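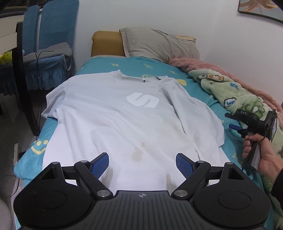
Page last changed: October 22, 2026

How does a robot learn to fold a T-shirt?

Folding a shirt feels easy to you. Your eyes find the collar, your fingers take the sleeves, and it is done before you think about it. For a robot it is a very hard job. A cup has always the same shape, but a T-shirt can lie on a bed in more ways than anyone could write down. Every crease makes it a little different.

In the Kidell project we do not write a long list of rules for the robot. We show it how people do the work. For this a person takes a gripper in the hand. A gripper is like a big pair of fingers, and ours have blue pads on the tips for holding cloth. A person can use two of them, one in each hand, and fold the shirt only with these. It feels strange in the beginning, like eating with very large chopsticks!

A camera on the gripper records what is in front of the fingers. So the computer sees the collar, the sleeves and the folds from very near, almost as the robot will see them later.

One complete folding is called a demonstration. In April we collected 334 demonstrations in homes in the town of Garkton. We wanted real bedrooms, with printed sheets, soft blankets and toys, and not only a clean table in a laboratory. We also wanted shirts with creases and stains, as in your own laundry.

Then the computer studied all the recordings. It looked for a pattern: when the cloth looks like this, the fingers move like that. This is called imitation learning. To imitate means to copy what somebody does.

After that came the test. Our robot, which has the name Rurnulis, got 30 shirts that were flat on a bed. It folded 28 of them well. With the other two it took only one layer of the sleeve, and the fold opened again.

Next we gave it 30 shirts rolled into a ball. These were much more difficult, and we are still working on them - the robot often cannot find where the collar is.

Try it at home: put a T-shirt on your bed and fold it with two kitchen tongs. Which part do you take first? Does it change when the shirt is upside down?

Words to remember
Gripper: the part that holds things
Demonstration: showing how a job is done
Imitation learning: learning by copying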